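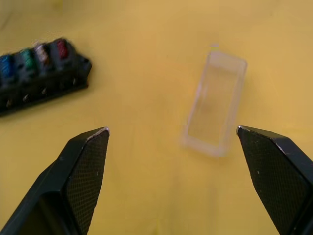 *Clear, shallow plastic containers fall under the new Grengate sorting rules. The one at right shares a yellow tabletop with a black block holding colored inserts.*

# Grengate to accept clear rigid containers in curbside recycling from May

**GRENGATE, 1/22/22.** Grengate will add clear rigid plastic containers to its curbside recycling program in May, under an amended processing contract between the town and Drateo, the company that runs the sorting plant on the east side. The change covers boxes, trays, tubs and hinged clamshells made of transparent plastic. Until now the program has taken bottles and jugs only, and other rigid plastics have gone to the landfill with household trash.

The amendment runs for 365 days from the first collection under the new rules. After that the town can extend it, renegotiate the per-ton price or go back to bottles and jugs. Collection days and truck routes will stay the same, and residents will keep their current carts.

The plastics line at the plant has two optical sorters, both set up for bottles. A flat container behaves differently on a moving belt. It slides, it nests inside other containers, and when it lies open side down the sensor reads it through a pocket of trapped air. In the first round of tests, a large share of flat pieces passed the air jets without being ejected and ended up in the residue bunker.

Drateo responded by slowing the infeed belt and adding a textured cover to the section ahead of the first sorter. A second set of jets has been fitted downstream to catch pieces missed on the first pass. According to the company's report to the town, recovery of clear rigid containers rose to 67 percent in the final test period. The contract requires the plant to hold at least that level, measured monthly, or the processing fee drops.

The final test used 153 tons of material collected from six routes. The routes were picked to include apartment buildings, single-family streets and one stretch of small businesses. Apartment loads had the most contamination, chiefly film and food left in trays. The business loads were the cleanest but contained many containers nested in stacks, and stacked pieces were often rejected as a single object too heavy for the jets to move.

Containers will be sorted by resin after they leave the optical line. Most clear packaging trays are PET, the same family of plastic used in beverage bottles, but thermoformed trays tend to break into finer particles during grinding and are usually kept apart from bottle material for that reason. Other clear containers are polypropylene or polystyrene. These can look alike to a resident and very different to a near-infrared sensor, which reads the reflected light and not the shape or the molded number on the base.

Polystyrene will be pulled out and discarded. The town considered asking residents to check the resin number and leave polystyrene out of the cart, then dropped the idea. Molded numbers are small, often hard to read on transparent plastic and missing entirely from some storage boxes. The printed guide will tell residents to include any clear rigid container that is empty and reasonably clean.

The recovered PET will be baled and sold to Czerwiński, a reprocessor that already buys the plant's bottle bales. Czerwiński will wash and flake the tray material on a separate line and supply it for non-food sheet. The purchase agreement sets limits for moisture, paper labels and PVC. A bale over the PVC limit can be returned at the plant's expense. Polypropylene bales will be offered on the open market, and no buyer had been named when the amendment was signed.

Labels were the other problem found in testing. Paper labels soften in the wash but leave fibers in the flake, and some pressure-sensitive adhesives stay on the plastic through the whole wash cycle. Full-sleeve labels cause trouble earlier in the process by hiding the container from the sensor. Drateo has started using Kurkia, a wash additive intended to release acrylic adhesives at lower water temperatures, on sample batches. Results from those batches are not included in the report, and the contract does not depend on them.

Black and other dark plastics remain excluded. Carbon black pigment absorbs near-infrared light, so the sensors on the line receive too little reflected signal to identify the resin. Dark trays placed in the cart will travel the length of the belt and leave as residue, adding to disposal cost. Tinted containers are excluded for the first contract period as well, although the report notes that light blue and light green material was identified correctly in most cases and could be added later.

The following items will be accepted in May:

- clear produce and bakery clamshells
- clear trays and deli tubs, with film lids removed
- clear storage boxes that fit inside the cart with the lid closed
- bottles and jugs, under the existing rules

The following stay out of the cart:

- black, dark or tinted trays
- foam packaging of any color
- plastic film, bags and wrap
- containers with metal hinges, batteries or electrical parts attached

Rinsing is recommended for containers that held sauces, oils or meat. Labels may be left on. Containers should be placed in the cart loose and should not be stacked inside each other or packed into bags. Rigid lids may go in separately if they are also clear.

The town's cost for the change is limited to printing and mailing the revised guide. Drateo paid for the belt cover and the second set of jets, and will recover the expense through a slightly larger share of bale revenue during the contract period. If average bale prices fall below the floor named in the amendment for two consecutive months, either party may ask for a review.

Monthly recovery and contamination figures will be posted with the regular solid waste reports, beginning with the first full month of collection. The revised guide will be mailed ahead of the start date, and printed copies will be available at the transfer station. Notices will be attached to carts that contain excluded material, but no cart will be refused for clear plastics of the wrong resin.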